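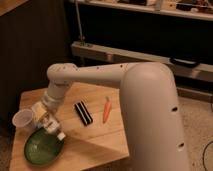

When does the lunch potluck sign-up close? The Monday before each potluck, at noon, and late dishes go on the dessert table.

Social club minutes, 8/28/19

2 comments · 11 shares

I took the notes again, so blame me for the spelling! We met in the Pirzada room and got going late (the door code had changed and we stood in the hall for a bit).

Potluck: Last month we had four pasta salads and hardly any main dishes, so I asked for a sheet with real categories on it. Everybody liked that – well, the pasta salad people grumbled. Femance will do the bread and drinks again if we order two days ahead. I'm calling them.

Allergy cards: We agreed every dish needs one. I still have the stack from the spring picnic, with plenty of blanks left.

December party: This took up most of the hour. Half of us want Heserska again for the big dance floor, and the other half remember the parking. I'm in the parking group, sorry! We'll get a price from both Heserska and the Nullum Grill and vote next time.

Fridge: Please put your name on things. The blue lunch bag on the bottom shelf has been there since before vacation and I'm tossing it Friday.

Next meeting is same room, same time. I'll bring the sign-up sheet and the new door code.

2 comments · Share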